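Re: Are we any nearer to machines doing the chores?

On the facilities list, a member at Koltholm wrote:

> We look after 372 chairs across two floors and they are all put back by hand every evening. The sales people from Tollano tell us a machine will be doing it before long. Has anyone here looked into this properly? I don't want to put it in the October budget paper if it's still a toy. Lifting isn't the problem, by the way. Ours are all on wheels.

I've been reading up on this for Korach, where we have 103 chairs in the training rooms and the same question from above. My short answer is leave it out of this year's paper, but keep a line open for next year.

Wheels are the part people get wrong. They sound like a help, and for a person they are. For a machine they mean the thing it has hold of can roll or swing round, and it has to notice and correct.

Chair work with a humanoid robot, all in one room:

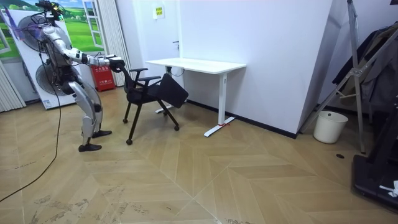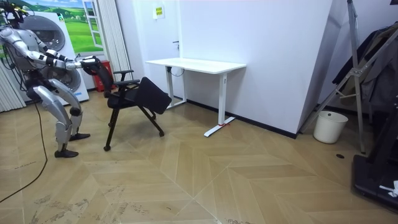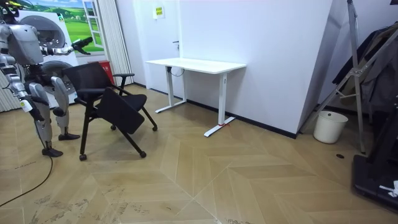
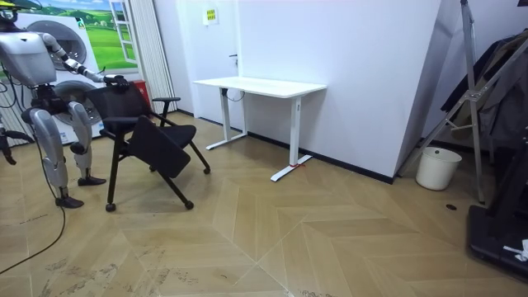 My own interest is in how the room gets reset after a class, which at our place takes two people and a lot of walking. Moving one chair is a small part of that. You also have to see which chairs are out of place, decide which goes first, get between the tables and not block the door. In the last picture the gripper is closed round the top edge of the backrest, and that is how most of us would take hold of a chair to shift it. It's a sensible grip for pushing or pulling a short way. I'd want to know how it copes with a row of six pushed up tight, where there is hardly room to get a hand in. I'd also want to know how long it can go before someone has to step in, and I have yet to see a supplier put that in writing.

We did get a quote from Shehu for a much simpler thing, a powered tug that moves stacks on a trolley. It came to 1669 a year with servicing. You still need a person to make up the stacks - the machine only saves the pushing. We haven't decided on it, and it would be no good to you with two floors unless your lift is wider than ours.

If Tollano are keen, ask them to come and do it in one of your own rooms, with your own chairs, after an ordinary day's use. Bags left behind, tables at odd angles, the lot. Ask for a full hour with their staff standing back. I'd happily come over and watch if they agree to it.

Could you also tell me what floor you have? Ours is carpet tile and the castors drag on it, so any figures I get here may not be much use to you.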